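Slatted crate goes into practice at Clakwood ahead of the picking season

Clakwood has ordered 288 light wooden crates for the coming grape harvest and has set up an indoor practice area where packing can be tried out before there is any fruit on the vines.

The crates will replace the lidded cardboard trays the growers' group has used for its table grapes until now. They are made of pale pine slats with gaps between them and come from the joinery firm Narkier. The first batch was delivered in February and the remainder is expected before the end of spring.

The practice area is at the Ponce site, indoors, with a dark grey work table in front of a metal trellis. Artificial vines with small green leaves hang from the upper bars, and bunches of grapes can be moved between the trellis, the table and the crates.

Cirilo Barajas, who manages packing for the group, said he wanted the work rehearsed well ahead of time.

"In past years we opened new packaging on the first morning of picking and learned on the customer's fruit," he said. "You lose a lot of good bunches like that. A grape that has been squeezed doesn't look bad until two days later, and by then it is in a shop."

The main rule being practised is to hold the bunch by the stem and leave the berries alone. Grapes have a pale bloom on the skin which rubs off when touched, and buyers tend to take a shiny patch as a sign of old stock. Bunches are lowered into the crate from above and laid down on their side, with the heavier end going in first.

Green and dark grapes both feature in the practice. Some crates are divided by a slat across the middle so that two kinds can travel together without mixing. Others are left as a single open space for one kind.

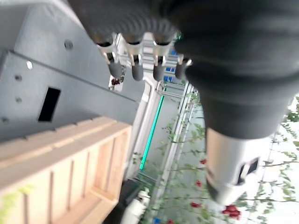
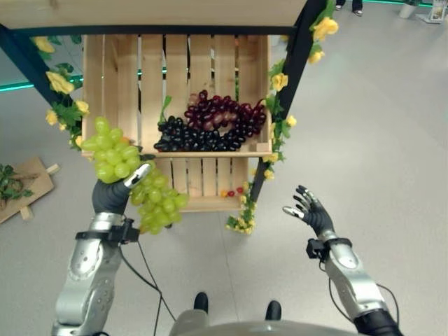
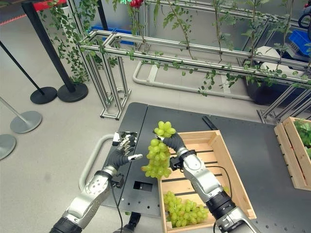
Mr Barajas said the divided crate had been asked for by shops that sell only small amounts of grapes and do not want a full crate of one colour. It takes longer to fill. The bunches have to be chosen to suit the size of the compartment, and a long one may need to be laid along the front edge or swapped for something shorter.

"People's first idea is to trim it," he said. "We would like them to put it back and find one that fits. Trimming is for damaged berries."

Noel Ocampo drew up the crate for Narkier after visiting the packing shed during last year's harvest. He said the gaps between the slats had been the hardest part to settle. If they are too wide, single berries push through and split when crates are stacked. If they are too narrow, the fruit stays warm for longer once it has been brought in from the field.

An early version had a rim that stood higher at both ends, which made the crates easier to carry but awkward to fill. That was dropped after packers complained of knocking the tails of long bunches against it. The inside faces of the slats are sanded and the corners are pinned from the outside so that no metal touches the fruit. The wood has no varnish or paint on it.

Each crate is meant to make several trips. Shops will be charged a deposit and the crates will come back on the same van that brings the next order. Returned crates will be brushed out, rinsed and left to dry under cover. Clakwood has not yet decided how many trips a crate should make before it is retired, and Mr Ocampo said that would depend on how roughly they are treated at the other end.

Not every grower in the group is in favour. Wooden crates weigh more than cardboard trays and take up the same space going back as they did going out. Two of the smaller farms have asked to stay with cardboard for another season, and the group has agreed to this.

Sessions at the practice area will run for nine weeks. Each lasts a morning and is open to anyone who has signed up to pick or pack this year, including those who have done the job before. Last season the group took on 345 people across its farms, most of them for less than a month, and it expects a similar number this time.

New starters will also be shown how to cut a bunch from the vine, with secateurs held close to the cane so that enough stem is left to hold. Cutting too short is the most common mistake in the first week, according to Mr Barajas, and it leaves the packer with nothing to grip but the fruit.

The first real test will come with Cleltema, an early green grape grown on 28 rows at the lower end of the Ponce site. It ripens well before the darker kinds and has a thin skin that marks easily. Those rows will be packed entirely in the new crates. If too much of the fruit comes back bruised, the spacing of the slats will be looked at again before the main harvest.

Crates with leafy produce may follow later in the year. Several farms in the group grow greens between the vine rows, and the same single crate could be used for them if it is filled loosely.

Sessions start at 8.30 am. Pickers and packers can put their names down at the Clakwood office or with the manager of the farm where they will be working.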